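Toltell Shared Workshop – users' meeting, May

Upstairs room, 14 present, Seija Hirvonen in the chair. Started late, kettle.

Apologies: the two from Tudose, both at the print fair. Lultska sent a note, read out under item 4.

1. Last minutes

Agreed as written apart from the spelling of Fletard, which had an extra t all the way through. Corrected on the file copy.

Matters arising: door closer on the back stairs still slamming. Seija has rung twice. Shelf labels done, except the top row.

2. The grey metal bin

Long one, this. Bin stays on the light wooden table, that was agreed fairly quickly. Arguement was about whether to clean it up, recoat it or get another.

Points made:

Coating on the inside back wall is worn through in streaks, bare metal showing, bottom edge of it all ragged. Seija worried about flakes getting in among the parts. Fletard say they've had none so far but they only keep big pieces in it.

Floor scratched all over. General feeling was that scratches don't matter in a bin.

Holes in the floor, two bigger and one quite small. Anything like a washer or short screw could go through. Suggestion to tape over from underneath, counter suggestion a rubber mat cut to size. Mat preferred. Someone said leave one hole clear for sweeping out dust, no strong views.

Cost: recoating quote was 2000 for the whole batch of bins, which got a laugh. Mat and a tin of paint would be 40 at most. Agreed mat first, paint to be looked at again after the summer.

Also agreed, blocks and loose bits to be taken out of the bin at end of session and put back on the shelf by colour. Green ones keep ending up in with the offcuts.
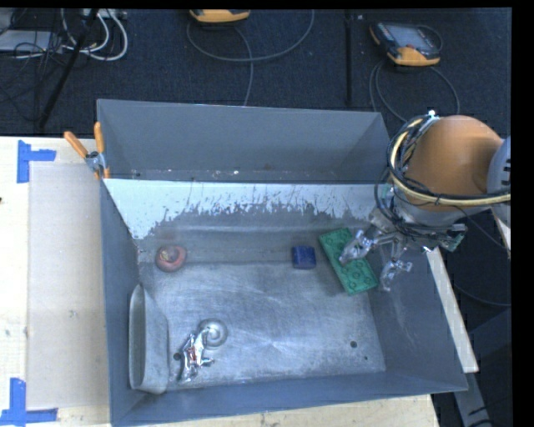

3. Table and floor space

Table to be wiped down after each session, dry cloth then damp. Not the blue spray, it leaves marks on the wood.

Fletard asked for a second table the same height. Seija thinks there's one in the store behind the folding chairs, will measure. If it is lower it can go on blocks for now.

Stools: three wobbly, put to one side with a bit of red tape on them. Please stop taking the tape off.

4. Note from Lultska

Want to move their slot to the morning, 9.30 start. No objection from those present. Would also like the heating on before they get in, Seija to ask the landlord who has the timer code.

They ask if the offcuts box can be emptied more often. Yes, whoever fills it. Rota to go up by the sink.

5. Any other business

Lost: one tape measure, yellow case, belongs to Tudose. Found: a scarf, a lunch tin, half a set of hex keys.

Tea money short again. Tin is now in the top drawer.

Recycling goes out the front from now on, not the yard.

Actions

Seija – measure spare table, heating code, door closer again
Fletard – cut mat for bin, price up paint
Toltell office – rota by the sink, top row of labels
Everyone – blocks back on shelf

Next meeting same room, 6pm, date to be emailed round. Closed 7.50.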